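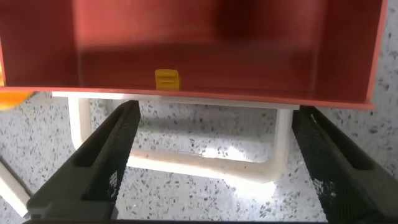 *The red box, with the yellow piece in it.*

Tín Thái had moved to Trarkcombe in September with 14 boxes and no job. The flat was over a shop called Plamen, which sold lamps and shut at noon. He paid the first month and had £344 left.

His aunt rang at 2 in the afternoon to ask if he was eating.

"Yes," he said. He'd had toast.

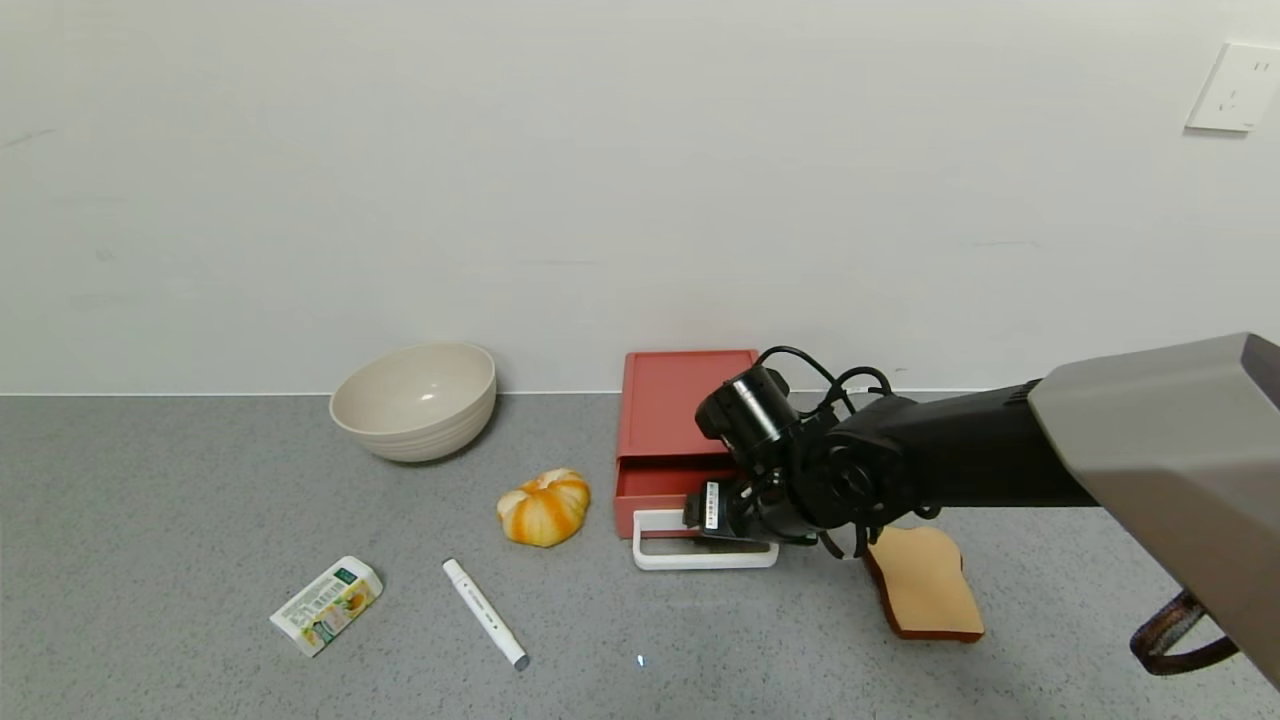

*The counter, with bowl and pumpkin.*

He went down to the harbour to ask for work on the Clornano ferry. The woman in the office was filling in a form and kept filling it in while he talked. She wanted to know if he got seasick. He said he had never been on a boat — it seemed better to say so then than later.

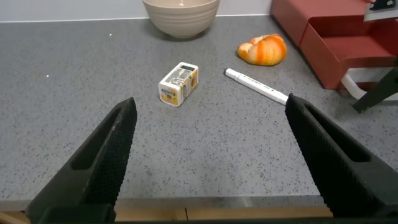
Shoshana Quintanilla told him the sea was the easy part, and that the passengers were what made people leave. She had seen 50 deckhands go and couldn't remember one who'd blamed the waves.

"When could I start?" he asked.

"Can you tie a knot?"

"One."

She gave him a length of rope and went back to her form. He tied it, undid it and tied it again. 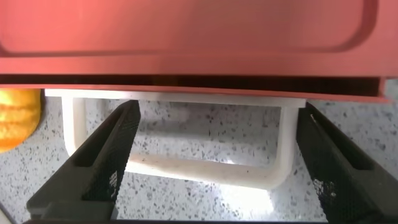 *Red front, dark slot.*

The first boat left at six. He was on the quay by five, with the rope in his pocket.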